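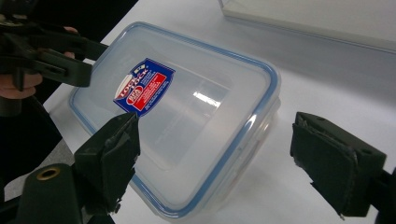 Budget season brings out the wish lists, and this year the longest one on my desk is for automation. Gumimholm packs prepared meals, and the people who want us to start teaching robots to handle our containers have asked for a good deal of money in the coming year. I have read the request three times. My trouble with it begins at the fingertips. The request treats gripper pads as if they came with the machine and stayed there, like the paint. Look at the pads on the two dark fingers nearest the Lock & Lock box: ragged along the bottom, torn in small bits, one of them peeling at the top. Anyone who has run a shop knows what a part like that means. It means a drawer full of spares, a person who changes them, and a line in the budget. I looked for the line and couldn't find it.

I should say where I stand. I have been buying equipment for this company long enough to have signed for two labelers, a tray sealer we sold at a loss, and a conveyor that we still walk around. I am not against machines. I am against buying them on the strength of the first page.

The first page here is attractive. The plan is to buy hand-held grippers from Histus, have our own people do ordinary tasks with them, record what they do, and later use the recordings to train an arm. Each set costs $2,901. The request wants 9 of them. Set beside the price of an arm that sounds modest, and I think it is meant to. It is a starter purchase, and starter purchases get approved by tired people late in the afternoon.

Once you have the sets, though, you need hands to hold them. Each gripper takes a hand, the hand is attached to an employee, and the employee is being paid to close lids slowly, over and over, with a tool that makes it harder. The plan calls for about 600 hours of this before February is out. It prices those hours at zero. The reasoning, as I understand it, is that these people are on the payroll anyway. So is everybody. By that argument the whole company is free, and I would like to see someone present it to our bank.

We have slow weeks after the holidays, and I know the hours are supposed to come from there. I've looked at the slow weeks. They are when we do the deep cleaning, when people take the vacation they couldn't take in December, and when the recipe changes get tested. If the recording takes that time, those jobs move into the spring, where there is no room for them.

Then there is the matter of what we would be practicing on. Our containers are clear plastic with a snap-down lid and a soft seal. I can barely find the edge of one under our lights. Clear walls on a white surface tend to disappear, and a shiny lid throws back whatever lamp is over it, so that you get a bright streak right where you'd want to see the plastic. People cope by feel. You press, it clicks, you move on. What a camera copes by, I don't know, and the request doesn't say. It has a paragraph on "challenging materials" which promises that more data will help. More data is also what the hours are for, so I read that paragraph as a warning that 600 may not be the end of it.

I asked whether we could cut the problem down by choosing an easier container. A frosted lid with a colored seal at least gives you an outline to go by. The walls would still be clear, but you'd have a band of blue around the top to aim for. The answer was that the customer likes to see the food, and the lid we use was picked by the customer. Fine. Then the hard container is the real container, and a demonstration with anything friendlier tells us very little about what we are buying.

That brings me to the demonstration. Histus will send a video to anybody. So will Ghumman, which sells a similar set with a different handle and wants to be asked for a quote. I've watched both. In both of them one container gets picked up and put down with great care by someone who has clearly done it before. What I'd like is a long dull afternoon: our boxes, our lights, two of our own packers, condensation on the lids from the cold room, and somebody with a notepad writing down every fumble. Neither company offered that. Ghumman said it could be arranged after a deposit.

The software deserves its own complaint. The recordings go into a system called Fliltent, which we would rent. The first year is folded into the price of the sets, and the second year is described as "subject to agreement." I have agreed to things that were subject to agreement. What happens to our recordings if we stop paying? Do we get them back in a form that another company's tools can read? Two emails on this have come back with a brochure attached. If the labor is the expensive part, and I've argued that it is, then the recordings are the thing we're truly purchasing, and we would be keeping them in somebody else's closet.

Back to the pads. After some pushing I got a number for consumables, $1,026 per year for the full order, on what the quote calls normal use. I asked what normal use was. It was office use, a few sessions a week on a clean table. We are a food business. Things here get washed, splashed, dropped in sinks and wiped down with stuff that eats rubber gloves. I would double that figure before believing it, and I'd want to know how a worn pad changes the recording. If a fresh finger grips a lid in one way and a chewed-up finger grips it in another, what exactly has the arm been taught? Maybe it makes no difference. It would be nice to hear that from somebody who had checked.

The people pushing for this are not fools, and they have a point I can't wave away. Hiring was hard all last year. Packing lids is sore work, the kind that sends people home with aching thumbs, and I would be glad to see a machine take it over. They also say that if we wait for the technology to be finished we'll be paying more for it and standing in a longer line. That could be. I've heard it about every machine I ever bought, including the tray sealer, and prices went down as often as they went up.

So what would I sign? Two sets, enough for one person to use both hands or for two people to take a side each. The hours charged to the project at full wage, from the first one. A month's worth of spare pads bought up front and logged as they go on, so that by spring we'd have our own number for wear. A written answer from Fliltent on who holds the recordings. And no arm in the budget at all this year, even as a placeholder, because a placeholder in our budget has a way of turning into a purchase by August.

I've been told this is too small to learn anything from. If two sets and a few weeks can't show us whether a packer can get a decent recording of a lid going on, I don't see what the other seven would add, apart from $20,307 and somewhere to store them. The request goes back to its authors this week with my notes in the margin. They have until February to send me a second page.

January 4, 2021
By the purchasing manager, Gumimholm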